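Workshop tips: comparing hand-held gripper tools on a tabletop

Notes by Myfanwy Gronow
Updated Mar 18, 2026

These tips cover bench comparison of two-finger hand-held grippers with a camera mounted on the body. They assume you already have the tools working and want numbers you can trust before picking one. Most of what follows came out of comparing the Velisen and the Etow, with a Naylor logger taking the camera feeds.

Before you start

Charge everything and let the cameras run for 9 minutes. Ours drifted in color balance during that time and were stable afterward. If you compare footage from a cold camera with footage from a warm one, you will end up blaming the lens.

Check each pivot screw with a driver, by hand, before the first run and again after the last. A pivot a quarter turn loose gives play at the fingertip that looks the same as a soft pad. Mark the screw head and the link with a paint pen so that movement shows up at a glance.

Wipe finger pads with a damp cloth and let them dry. Don't use alcohol on foam or soft rubber unless the maker says it is safe. Haf Lewis cleaned one set with it and the grip on smooth plastic dropped enough that we threw out the day's results.

Setting up the surface

Use a shallow tray. Round parts roll, and a rim saves a lot of crawling under the table. A rim also adds a condition worth testing, as parts that end up against a wall need a different approach angle from parts in the open.

If the tray slides, put a strip of shelf liner under it. Tape works too but leaves residue. Do not clamp the tray so hard that it bows; flat lids will rock on a bowed floor and you will see false misses.

Leave the background cluttered for at least half the runs. A bare wall makes every camera look good. Shelves, printed cloth and shiny surfaces are what the tool will meet in use, and glare off clear plastic is a fair test of exposure control. The Etow handled glare better. The Velisen clipped highlights until we lowered the exposure by hand.

Choosing parts

Pick parts you can replace. Lids, small toys and clips are cheap, and between them they cover flat, lumpy and springy. Weigh each one and write the weight on a card. Our heaviest was 38 grams, well inside what either tool can lift, so failures came down to contact and alignment.

Flat lids are the hardest of the common parts. The fingers have to get under or around a thin edge, and a wide pad will ride up over it. Try them right side up and upside down and log the two separately.

Running two tools at once

Two operators sharing a tray is faster and shows problems that solo runs hide. Agree on who reaches first. Keep wrists outside the rim and approach from different sides.

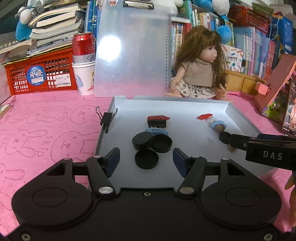

Start both recordings before either tool goes over the tray, then close both sets of fingers together twice. The double close gives you a sync point that can be found in either video without a clapper. With the Naylor logger we could line up the two files to within 13 milliseconds this way, good enough for hand-speed work.

Swap operators halfway. Skill with one handle carries over only in part, and a person who has used one tool all week will make it look better than it is.

Logging

Score each grasp as held, slipped or missed. Finer scales look useful and then get filled in differently by each person. Add a note field for anything odd.

We did 400 grasps per tool. The first set of results was too small to separate the two on lids, and the gap only became clear in the second half of the test.

Finger opening should be logged if the tool reports it. If it doesn't, put a printed scale across the links and read it off the video later.

After the session

Store grippers with the fingers open. Pads left pressed together take a set, and the Ulport spare pads were worse for this than the originals. Copy the files before you clean up the table, and play back the last minute of each one. A full card stops recording without a warning on the Velisen.

Retighten, wipe down, and write the pad hours on the handle tape.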